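Search this site Search Advanced search

Two-arm cell keeps dropping or dragging the harness during kitting. Vendor says "cable variation." Is that a real thing?

Nidia Ayala

We have a small two-arm cell that builds kits. Parts sit in yellow bins on both sides of a white table: coils and circuit boards on the left, wire harnesses on the right. The kit goes together on a sheet of paper in a steel tray in the middle. It was set up for us by Mandach, who also wrote the pick program.

The small hard parts go fine. The harnesses don't. Over one shift I logged 60 kits and 18 of them were bad. Nearly all of those had a harness hanging over the tray, or in one case hooked on the arm and pulled out again when it backed off. That one took a connector with it, and I found the connector on the floor. Nobody got hurt, but a person was reaching in to straighten the paper not long before, and I didn't like that at all.

Mandach's answer was "cable variation between batches." I asked what varied. They said flexibility. I asked how they measured it and haven't heard back. In November they raised the grip force and called it fixed, and it went right on happening.

Pictures from the cell are below. I'd like to know if I'm being fed a line before I pay for another visit.
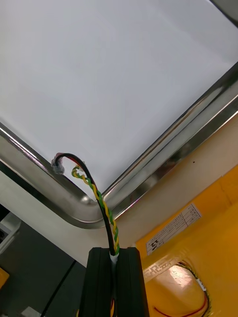
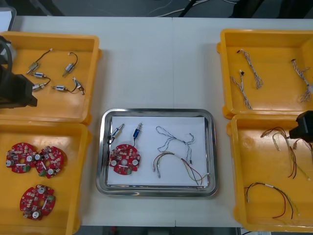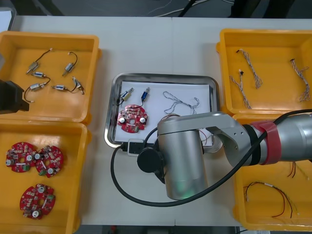
What I have tried so far

Cleaned the gripper pads. Slowed the moves over the tray to 34 percent. Swapped in a fresh box of harnesses from Collero, who make them for us, and got the same result. I have not touched the pick points, because Mandach says that would void the support deal.

Teodora Nikolaidis

"Cable variation" is real, and it is also what people say when they have no idea. Wire does come off the reel with a set in it, and a twisted harness will never lie the same way twice. But they knew it was wire when they quoted the job. If the program only works on harnesses that all bend alike, the program is what needs work.

More grip force was a strange thing to try. Did the harness ever slip out of the fingers? From what you wrote, it was held fine and ended up in the wrong place, or it was held and then not let go. Squeezing harder does nothing for the first and could make the second one worse.

Look at your bins in the second and third pictures. In the upper right one the harnesses run at different angles, and the ends are in different spots. If the arm goes to a taught point and closes, it will get the middle of one harness, the end of the next, and sometimes a bit of two. Does the cell have a camera that picks the grip point, or does it go to the same place every time? Ask for that in writing. I asked a firm called Imberg the same thing about a packing cell and it took them three emails to admit the camera was only checking that the bin wasn't empty.

Then look at the tray in the second picture. The yellow, red and green harness has a connector past the edge of the paper. I don't know if your check would pass that kit, but I'd want to know what the check thinks "in the tray" means.

The first picture has a black cable and a green and yellow twisted pair coming out of a white sleeve at the gripper, and they stand up a good way, with a hook at the top. I can't tell from a photo what they belong to. If they are part of the arm, they are a fine thing to catch a harness on, and they should be tied down. If they are a part being held, then look at how much free wire is flapping around past the grip, and what it can brush against on the way over. Either way I would watch that spot with the arm at 5 percent speed and somebody's finger on the stop button.

As for the support deal, read it yourself. I have been told plenty of things were in a contract that weren't.

And keep hands out of there. If people can straighten the paper while the arms have power, that needs sorting out ahead of any of the rest. Don't let the vendor tell you slow is the same as safe. What does the arm do when someone steps in? If the answer is "it should stop," go test it with a broom handle.

Nikolovski Repairs

Probably the harness supplier. We see bad batches all the time. Change supplier and lower your speed.

Nidia Ayala

I already changed boxes and lowered the speed, it's in my post. Teodora, thank you. There is a camera, but I can't find anybody who will tell me what it does. I've sent the grip point question to Mandach and asked for the safety test sheet with it. The cell stays off until I get that sheet.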